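Vinia Guide > Data Collection > 4. Recording Grasp Examples

4. Recording Grasp Examples

Each task requires 20 accepted recordings before training may be scheduled. The operator shall complete the steps below for every recording.

1. Select the task in the Vinia console and enter the operator's name.
2. Place the bowl within reach of the arm. Other items may remain in the work area.
3. Start recording, then guide the open gripper down over the rim.
4. Close the gripper with one finger inside the bowl and one outside. Check the wrist view before lifting.

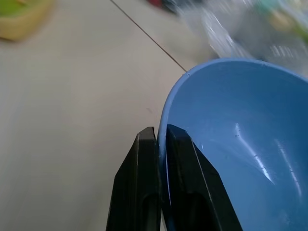
5. Lift, move to the target position, and release. Stop recording.

CAUTION: Keep hands clear of the fingers while the arm is powered.

NOTE: Do not delete failed grasps. Mark them "Failed" and send the recording number to Aqeel Dhanial for review.

Related topics
Wrist Camera Setup
Labeling Failed Grasps
Exporting to Grarkside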